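Aredico Chamber Players
Progress report to the Gebretsadik Fund, second period
May 3, 2024

Work covered by this report

The grant supports the writing, rehearsal and first performances of Skeltura, a new piece for string quintet, clarinet and percussion, together with a recording of the finished work. The first report covered the commission agreement and the opening sketches. The present one runs through the end of rehearsals for the first performance.

The score

The full score was delivered in March, two weeks later than planned. It is in six movements and lasts 40 minutes. The original outline had five. The composer split the long central movement after the first read-through, when the players found the change of tempo halfway through very hard to bring off without a break. The fund was told of this by letter and no extra fee was paid.

Parts were copied and checked by the ensemble's librarian. The printed score comes to 231 pages. The second violin and percussion parts had to be reprinted because of page turns that left no time to change instruments or put on a mute.

Rehearsals

Rehearsals took place at Aretti Hall. We had booked the large room throughout but gave it up on two evenings when the hall needed it for a choir, and worked in the upstairs room instead. It is dry and rather small for percussion. The bass drum was left out on those evenings and the player marked the part on a practice pad. 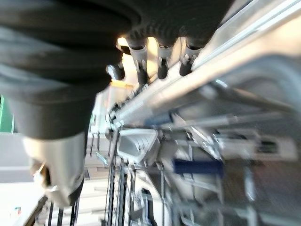 Close-up: black tubular connectors under a ribbed surface.

The fourth movement took the most time. The clarinet enters alone on a low note and the strings join one by one, each a quarter tone away from the last. Tuning this passage was slow work, and the composer agreed to lengthen two of the rests so that the players could hear where they were. Those changes have been entered in the score and all parts.

Balance in the last movement is still not settled. The vibraphone covers the viola in the closing pages. We will try softer mallets first and move the instrument farther back if that does not help.

Performances and recording

The first performance will be at Aretti Hall, followed by a repeat in the same room with a short talk before the music. Program notes are written and have gone to the printer. Ticket sales opened after the last report and are in line with our earlier concerts of new music.

The recording has been moved to after the second performance. The studio we first approached could not offer two days in a row.

Budget

Spending is within the approved total. Copying costs went over because of the reprinted parts, and the difference was met from the travel line, where one player's train fares were lower than expected. We ask the fund to approve this transfer. The recording budget has not been touched.

Next report

The final report will include the concert programs, audience figures, a full statement of accounts and a copy of the recording.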